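Terrazzo print panels join Vondby wall range

Vondby has added a terrazzo print to its range of decorative wall panels, with deliveries to begin in June. The pattern sets black chips, mustard yellow, pale pink and light blue-grey on an off-white ground, with fine speckles in and between the larger shapes.

The panels are 12 mm thick and come in packs of 2. Inside corners are closed with a silver metal post, sold separately, and the company lists a grey-and-white marble-effect floor as a match.
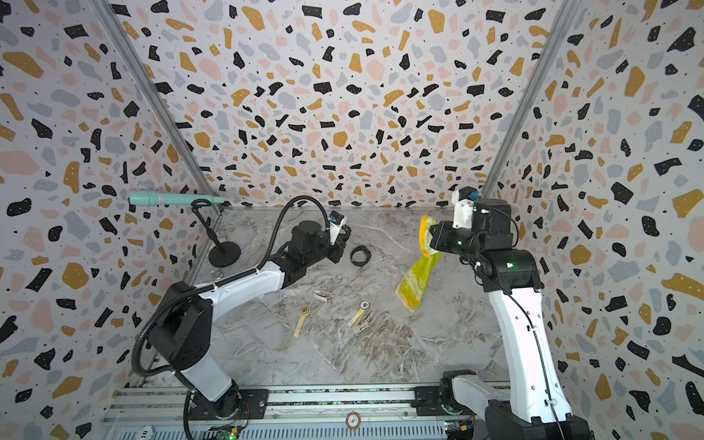

Isla Geddes, product manager at Vondby, said the print repeats at a large enough interval that joints between panels can be cut without lining up the chips. "The corner post covers the cut edge," she said – "the pattern can stop wherever the wall stops."

The range now runs to more than 16 patterns. Trade samples are available from the Flesthorpe showroom.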